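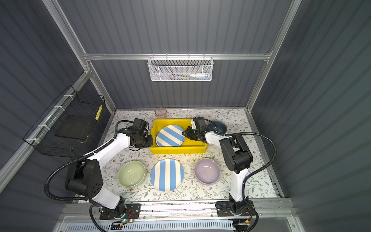

Keep the bathroom stuff off the counter and you'll never have to hunt for a dry spot to set your glasses down, one reader wrote to me last month, and she wasn't even the bossiest of the bunch. I'd asked a small question in this column – where does your toothpaste live? – and 143 of you answered. I was expecting maybe a dozen!

So this is my news for May: the Trollow Street Swap Shop is putting on a small-bathroom weekend, and it's pretty much your fault. The shop folks read the replies (I forwarded the printable ones) and decided there was enough interest to clear out the front room for two days and fill it with hooks, rails, hanging baskets, over-the-door racks and all those odd little shelves people buy and then never put up. You bring what you don't use, you take what you need, and if you've got nothing to bring you can pay a couple of dollars a piece. Doors open at 9 a.m. both days and they close when the good stuff is gone, which last fall was before lunch.

I live in one of the old Pendik Court apartments, so I have skin in this game. If you've never been inside one, the bathroom is a hallway with a sink in it. There's no cabinet, the window sill slopes (why?), and the top of the toilet tank is the only flat surface in there. I lost two phones off that tank before I gave up and hung a wire basket by the mirror. It cost me less than a sandwich and I've been annoying my friends about it ever since.

Wire was the big winner in your replies too. People like that the water drips through and that you can see what's in there without digging. The solid plastic caddies got a lot of hate, mostly over the gray sludge that collects in the bottom, and I'm sorry to bring that up if you're reading over breakfast. Suction cups did even worse. One of you described being woken at 3 a.m. by a full shelf of shampoo letting go of the tile – I laughed, and then mine did the same thing that week.

The renters had the most to say, naturally. If your lease says no drilling, a basket that hooks over a bar you already have is the way to go, and a towel rail counts as a bar. Zip ties came up again and again as well. They aren't pretty but they hold, and you can snip them off on moving day. A few of you swear by tension rods across the end of the tub. I tried one and it's still up, so that's something.

Where we really split was toothbrushes. Lying down or standing up? I had no idea this was a fight. The standing-up crowd says they dry better, the lying-down crowd says a cup gets disgusting, and neither side is budging. Personally I'm a lie-it-down person, but I rinse the basket on weekends, or I mean to.

A few practical bits. Parking behind the Sheikh Bakery is fine both days, they've okayed it, but please leave the two spots by the back door open for their deliveries. The Cerkeo bus stops right across the street. The shop can't take medicine cabinets with broken glass, anything with rust coming off on your hands, or used toilet brushes (they asked me to mention that one specifically, so I guess it's come up). Rinse things off before you drop them in the bin, okay? Drop-off starts at noon the day before.

Last fall's kitchen swap moved 2789 items through that little room, and 728 of them were mugs. I came home with six. I'm going to this one with a list and my own bag, and if you see me near the shower curtains, send me home, I already have four.

Shares 728 | Comments 143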